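About Raradus

Raradus keeps the lights on when the grid goes down. We plan, install and look after backup power for small towns, clinics, water pumps and cell sites across the Tinville area.

The company began after a winter ice storm took out both lines into Tinville. The town had one generator, and it was in the wrong place. A few of us who worked on the repair crews thought the next storm could be handled better, so we rented a shop on Murakami Road and started with a single trailer unit. We still have the trailer -- it goes out every June for its load test.

Today we have 26 full-time staff and look after 934 sites. Most are small. A typical site is a pump house or a radio hut with a battery cabinet, a propane generator and a transfer switch. 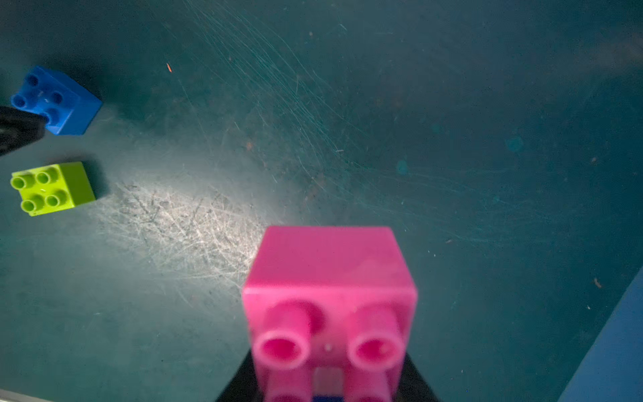 One clinic manager in Tinville told us after the last windstorm that the phones had stayed up all night and the vaccine fridge never left its range. She also said the alarm on the panel was far too loud, and we have since changed it.

What we do

We start with a site visit and a list of what has to stay on. After that we size the equipment, get the permits and do the work with our own electricians. Each site reports to our desk through Dumix, our monitoring system, which shows fuel level, battery charge and whether the utility feed is live. Someone is at the desk day and night.

When a storm warning is issued, we top off fuel tanks and move portable units closer to the places most likely to lose power. We keep 20 portable units for this. Customers get a text message before the weather arrives and another when their site is back on utility power.
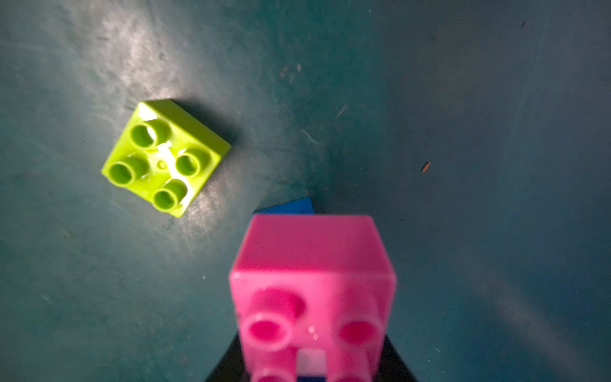 Where we work

Our crews cover Tinville and the valley towns to the north, with roughly two hours' drive to the farthest site. We do not take on sites beyond that distance. In bad weather the roads are often the slowest part of the job.

Working with us

We hire electricians, generator mechanics and desk operators, and we take on apprentices each fall. Call or stop by the shop on Murakami Road between 8 a.m. and 4 p.m. For an outage at a site we service, use the number on the cabinet door at any hour.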